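Corero Work Table, Pale Wood Top

Item 1413-P
Price: $574
In stock at the Hondham store, online orders ship within the week

I'll admit I wasn't going to carry another table. We already had the Leclerc in two sizes and there's only so much floor in here! But then the first Corero came in, I put it by the front window to unwrap it, and it stayed there for the whole of July because I kept using it to wrap orders. So now we carry it.

The top is what sells it. It's a light wood, somewhere between cream and beige, with a little pinkish tan running through it if you get up close. The finish has a slight shine, so under a lamp or near a window you'll get a soft bright patch on it. If you want something dead flat and matte, look at the Leclerc instead (it's also $46 cheaper, so no hard feelings).

People use it for all kinds of things. Sewing, puzzles, homework, a second desk in the bedroom. I've had one customer buy two and push them together for cutting fabric, and she tells me the join doesn't bother her.

Size and other bits

Width: 47 inches
Depth: 30 inches
Height: 29 inches
Legs: four, screw on, tool in the box
Assembly: one person can do it, but two is nicer when you flip it over

About the grain. Every top is different, and I can't pick one out for you from the warehouse – sorry, they come boxed. Some are mostly straight lines and some have those big arches and long ovals, the cathedral pattern. I like the arches best. The one I photographed has both, long wavy lines and then the swirls.

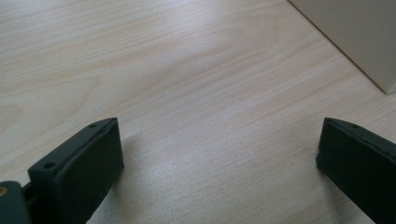 If you really do care which pattern you get, come by the store and we'll open a couple of boxes with you. I don't mind, and it takes ten minutes.

For cleaning, a soft damp cloth and then a dry one. I use the Jakadar wipes on ours at the counter and they've been fine, but go easy with anything gritty. Please use a coaster or a mat under hot mugs! I've got a ring on mine at home from one lazy morning and I look at it every day.

Returns are 30 days, legs off and back in the box please. Delivery inside town is free, and farther out we'll quote you – just send your zip code with the order. Chairs are sold separately, and the Corero bench fits underneath with the legs on.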